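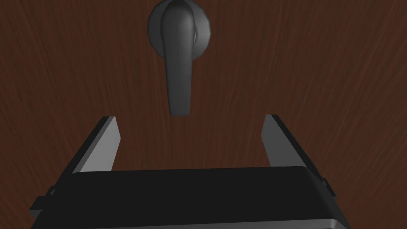 Gripper view of the door handle, Tredurus simulation kit.

Our workshop in Drundstead has been evaluating the Tredurus kit, a software package for rehearsing household robot tasks before any hardware is purchased. The license was obtained through Gounder, which distributes the product in our region, and the evaluation was carried out on an ordinary office computer with 16 gigabytes of memory. The findings are recorded on this blog for readers who are considering the same purchase.

The kit supplies furnished rooms, a selection of two-finger grippers, and a library of tasks. I began with the door tasks, as these are the ones most often requested by our clients. The user sets a starting position for the arm, chooses how many attempts to run, and receives a log for each. Over the evaluation period I completed 1,011 attempts, most of them left to run overnight and reviewed on Tuesday morning.

Installation was satisfactory. The written guide is clear on the subject of licenses and somewhat brief on the subject of arm settings. The default closing speed of the gripper is too high for careful work, and I would advise new users to lower it before their first session. The setting is found under the tool menu, on the second page, and must be saved separately for every room.

The viewpoint that follows the gripper was the feature I used most. It makes errors of approach easy to study, and it may be recorded alongside the log at no extra charge.
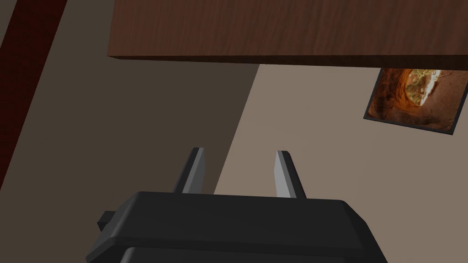

Movement between pieces of furniture requires more attention. The path planner supplied with the kit is cautious and will often choose a long route. Users of the Flornow planner may connect it in place of the standard one, although doing so took me 2 hours and one message to the support desk. The reply arrived the same afternoon and was correct.

Certain shortcomings should be noted. Logs can be exported only 10 at a time, an unreasonable limit for anyone working with long runs. Wood and painted metal behave too much alike under contact, and the friction values had to be adjusted by hand. The room editor does not offer an undo command.

I consider the price fair for a small firm and high for a private individual. Gounder has informed me that a reduced license for home use will be offered from August, with the same rooms and a smaller task library. Our own license has been renewed, and the drawer and cabinet tasks will be reviewed next.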